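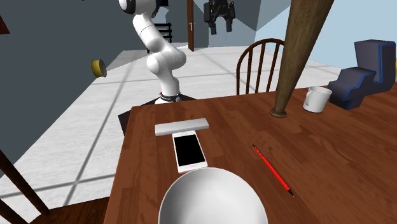

# Uteo

Uteo sichert eure Daten aus kleinen und mittleren Büroumgebungen in einen Objektspeicher eurer Wahl und - das ist der eigentlich spannende Teil - probiert die Wiederherstellung gleich selbst aus. Jede Woche, ohne dass jemand daran denken muss!

Entstanden ist das Ganze bei uns in Sarville, nachdem wir einen alten Dateiserver abgelöst hatten und die Bänder im Schrank zwar ordentlich beschriftet, aber zur Hälfte unlesbar waren. Jarlath Gilmartin hat damals an zwei Abenden ein Shellskript geschrieben, aus dem inzwischen ein richtiges Werkzeug geworden ist. Vom Skript ist nur noch der Name übrig (und eine sehr hässliche Funktion in `legacy/`, die wir irgendwann mal rauswerfen).

## Was drin ist

- `uteo`: das Kommandozeilenprogramm, mit dem ihr Sicherungen anlegt, auflistet und zurückspielt
- `udent`: der Dienst im Hintergrund, der Zeitpläne abarbeitet und Prüfsummen vergleicht
- `eren`: eine kleine Weboberfläche, nur lesend, für alle, die morgens kurz nachsehen wollen, ob alles grün ist

Die Teile laufen unabhängig voneinander. Wer nur das Kommandozeilenprogramm braucht, lässt den Rest einfach weg.

## Installation

Ihr braucht Python und Zugriff auf einen S3-kompatiblen Speicher. Dann:

```
git clone <repo-url> uteo
cd uteo
make install
uteo init --profil buero
```

`uteo init` fragt Endpunkt, Bucket und Schlüssel ab und legt die Datei `~/.config/uteo/profil.toml` an. Den Wiederherstellungsschlüssel bitte ausdrucken oder in einen Passwortmanager legen, den mindestens zwei Personen öffnen können. Ohne ihn kommt ihr an nichts mehr heran, wir übrigens auch nicht.

## Erste Sicherung

```
uteo sichern /srv/daten --profil buero
uteo liste
```

Der erste Lauf dauert, danach werden nur noch geänderte Blöcke übertragen. Bei uns läuft das nachts mit gedrosselter Leitung, und am Morgen merkt im Büro niemand mehr etwas davon. Die Drosselung stellt ihr mit `bandbreite_max` im Profil ein.

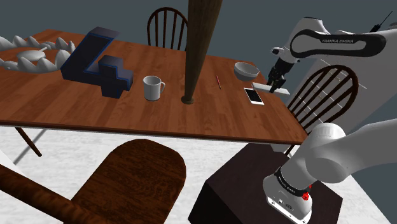
## Zeitpläne und Aufbewahrung

Der mitgelieferte Zeitplan sieht so aus:

```
[plan]
sichern = "taeglich 02:30"
pruefen = "dienstags 05:00"
behalten_tage = 12
behalten_monate = 5
```

Beim Prüflauf am Dienstag holt `udent` zufällig ausgewählte Dateien zurück, legt sie in ein temporäres Verzeichnis und vergleicht sie mit den gespeicherten Prüfsummen. Voreingestellt sind rund 2.000 Dateien. Wer beim Anbieter für ausgehenden Verkehr bezahlt, sollte `stichprobe` herunterdrehen und die erste Rechnung genau anschauen.

Alte Stände löscht Uteo erst, wenn der letzte Prüflauf fehlerfrei war. Das hat uns schon einmal richtig den Tag gerettet, und seitdem lässt sich dieses Verhalten auch nicht mehr abschalten.

## Bekannte Stolpersteine

- Umlaute in Dateinamen machen Ärger, wenn die Quelle eine sehr alte Netzwerkfreigabe ist. `--namen-normalisieren` hilft meistens.
- Laufende Datenbanken bitte vorher als Dump ablegen. Uteo sichert Dateien und weiß nichts von offenen Transaktionen.
- `eren` bringt keine eigene Anmeldung mit. Stellt die Oberfläche hinter euren Reverse Proxy oder lasst sie nur auf `localhost` lauschen.
- Unter Windows läuft bisher nur `uteo` selbst, `udent` noch nicht.

## Mitmachen

Sehr gern! Besonders freuen wir uns über Erfahrungen mit Speicheranbietern, die wir selbst nicht im Einsatz haben, und über Korrekturen an der Dokumentation. Für größere Änderungen macht bitte zuerst ein Issue auf, dann können wir kurz über den Zuschnitt reden, bevor ihr ein Wochenende hineinsteckt. Vor dem Pull Request einmal `make test` laufen lassen, das legt einen lokalen Testspeicher an und räumt ihn hinterher wieder weg.

Die nächste Version ist für Februar geplant und bringt endlich getrennte Schlüssel pro Abteilung mit - der meistgewünschte Punkt auf der ganzen Liste. Wer vorab testen will, nimmt den Zweig `schluessel-pro-team`, aber bitte nur mit Daten, die auch anderswo liegen.

## Lizenz

MIT, siehe `LICENSE`.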